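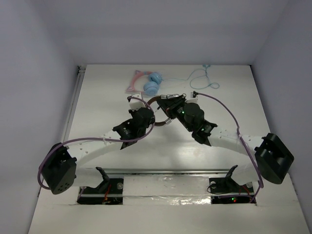 Na oficina da Plornura, em Plellham, o dia começa com café e com um passeio demorado pelos cabos. Viktória Csizmadia trata da célula de dois braços há 15 meses e não deixa arrancar nada sem antes correr os dedos pelos cabos roxos, do conector do punho até à zona do cotovelo.

"O cabo precisa de folga, mas não pode passear", explica ela, e ri-se, porque já disse isto a toda a gente (e a mim, só nessa manhã, duas vezes!). A abraçadeira clara que o prende ao antebraço é trocada ao menor sinal de desgaste. Custa cêntimos, e um conector arrancado custa uma tarde inteira.

Depois vêm os parafusos dos elos brancos, os furos de ventilação do cotovelo esquerdo, que ela limpa com um pincel macio, e por fim as garras, experimentadas a 100 por cento do curso e postas frente a frente no centro da mesa. É ali que os dois braços têm de se entender quando trabalham na mesma peça, seja uma bandolete, sejam uns auscultadores com orelhas de gato.

O caderno da célula, que herdou do velho Bodnár, vai em 3.334 ciclos desde a última calibração. A próxima está marcada para fevereiro, e Viktória já encomendou as abraçadeiras.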